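Florkoris 4 Property Management Software: Review After One Leasing Season

Reviewed by Anouk Martens
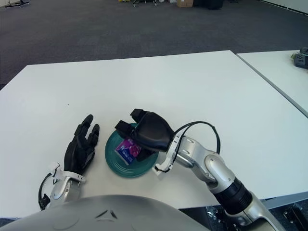

A small printed packet on a round teal-green plate, white table.

Florkoris 4 is a desktop and browser program for landlords and small management firms. It covers listings, applications, leases, rent collection, maintenance requests and owner statements. The vendor aims it at portfolios of up to 900 units. I tested it on a portfolio of 191 apartments in four buildings in the Tirwood district, over the period from March to the end of the summer leasing season.

Setup

Data import is by spreadsheet. The template has separate sheets for buildings, units, tenants and open balances, and they must be loaded in that order. Our file produced 611 rows across the four sheets. The first pass rejected 38 of them, nearly all for unit numbers with a trailing letter (12A, 12B). Version 4 accepts letters only if the "alphanumeric units" setting is turned on before import. If it is turned on afterward, the building has to be deleted and loaded again. The manual mentions this on the page for parking spaces and nowhere else.

Security deposits import as a single figure per tenant. Where a deposit was paid in two parts, or topped up at renewal, the history has to be typed in by hand.

Listings and applications

A listing is built from the unit record, so floor area, bedroom count and heating type carry over. Photos are limited to 20 per unit. Listings can be sent to outside portals, but the description is cut at 1,402 characters on export and there is no warning. I kept descriptions short after the first two went out with the pet policy missing.

The application form is good. Fields can be made required by building, and the applicant can save a partial form and come back. Income documents are stored with the application and deleted on a schedule set by the manager.

Lauri Mäkelä, who handles the two older buildings in the test portfolio, prefers paper applications and scanned them in. Scans attach without trouble. The text in them is not searchable.

Leases and renewals

Lease templates use merge fields. Conditional clauses are new in version 4 and work as described: a parking clause appears only when a space is assigned, a pet clause only when a pet fee is charged. Nested conditions are not supported.

Renewal notices are generated in a batch. The lead time is set per building, from 30 to 120 days. Rent increases can be entered as a percentage or a flat amount, and the program rounds to the nearest dollar – this cannot be changed. For a rent-stabilized unit with an increase fixed to the cent, the amount has to be overridden on each lease.

Rent collection

Bank transfers post overnight. Card payments post at once but carry a processing fee, which can be passed to the tenant where local law permits it. Partial payments are applied to the oldest charge first. Late fees can be set to exclude themselves from this rule, and I recommend doing so before the first billing run.

Reports

The rent roll and vacancy reports are accurate and load quickly. Owner statements are less finished. Reserve funds appear as one line with no opening balance, and two owners asked for a breakdown. Exporting the ledger and building the statement in a spreadsheet took me most of a Saturday for the four buildings.

Comparison

I have used Grivano and Kovalchuk on portfolios of similar size. Grivano has better owner statements and a weaker application form. Kovalchuk handles maintenance well, with vendor bids and parts tracking, but has no conditional lease clauses. Florkoris sits between them on price when billed by the year. Billed monthly it is the most expensive of the three.

Ratings (out of 10)

Setup and import: 5
Listings and applications: 8
Leases: 8
Rent collection: 7
Reports: 5
Support: 6

Support replies came by email, usually the same day. Phone support is limited to the higher plan and was not tested.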